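Advice > Around the House > Clothes and Storage > Hats

Do wire cap stands do anything, or is it just shop display stuff?

I've got too many baseball caps and the ones on the hook behind the door have all gone a funny shape, with a dent in the crown where the hook pushes. My sister swears by those wire stands with the domed top. I looked at the Funero ones and the blurb says they "restore and protect the natural profile", which sounds like something you'd say about any bent bit of wire. Has anyone used one for long enough to know? I don't want to pay for a thing that sits on my dresser and does the same job as an upturned bowl.

Posted by dresserfull

I was as doubtful as you and bought one anyway, back in November. Mine is a Trameseo, wire dome, short stem, ring at the bottom. After a winter of use I'd say it keeps a good cap good. It did nothing at all for one that was already dented. For that I had to steam the crown over the kettle and stuff it with a tea towel overnight, and the bowl would have done just as well for the drying part. 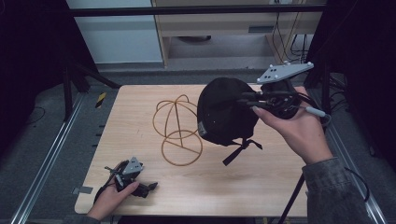 Pebbledash44 reckons the dome is too narrow on most of them and leaves lines in soft cotton, so you swap one big dent for several little ones. I haven't had that with stiff-fronted caps. I did get a faint ridge on an old washed-out one with no backing in the front, and it brushed out.

Two things the sellers don't mention. The short stands are no good for a cap with a long strap at the back unless you tuck it in, or it drags on the table and gathers fluff. And check the ring at the bottom — if it's small and light, a cap put on crooked will have the lot over. Set the cap down straight, crown over the dome, and let go only when it sits level.

Is it worth it? For one or two you wear a lot, maybe. For a whole collection, no. You'd run out of dresser.

Posted by Mothball_Annie

bowl. use a bowl. had mine on one for years

Posted by kev_2000

I'd go further and say the stand isn't the point. Caps lose their shape when they're put away damp from sweat or rain, and no wire dome is going to sort that out. Dry them first, away from the radiator, then stack them one inside the next on a shelf with the front panels up. Clitow do a plain shelf box that fits a row of them, although any shoebox is as good and I wouldn't pay for theirs again.

Posted by Tolworth94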